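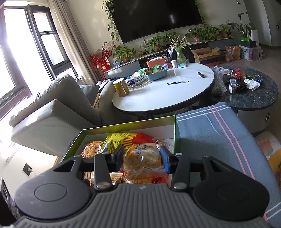
Our project looked at how Jerkby House, a student residence with 60 rooms, handles its shared kitchens. The building dates from 1861 and was converted from a mill, so the kitchens differ a lot in size. Each floor has one kitchen, and residents sign a 7-page house agreement that covers cleaning, cooking hours and food storage. The agreement says dry food must be kept in a box or bin that can be lifted out on cleaning days. An open box with green-yellow sides, filled with bags and packets of snacks, meets that rule, but the agreement also asks for a room number on every container.

We interviewed 19 residents in January and read the complaint log kept by Prirkel, the managing firm. Most complaints were about refrigerator space and dishes left in the sink. Dry storage came third. Residents on the top floor — the smallest kitchen — complained most.

We also compared the rules with those at Khan Court and Wundo Hall. Khan Court gives every tenant a locking cabinet and charges a deposit for the key. Wundo Hall has open shelves only.

Recommendations: put the storage rules on one page, hand it out at move-in, and add a second refrigerator on the top floor. We did not get cost figures for the refrigerator.

Submitted 2021-08-28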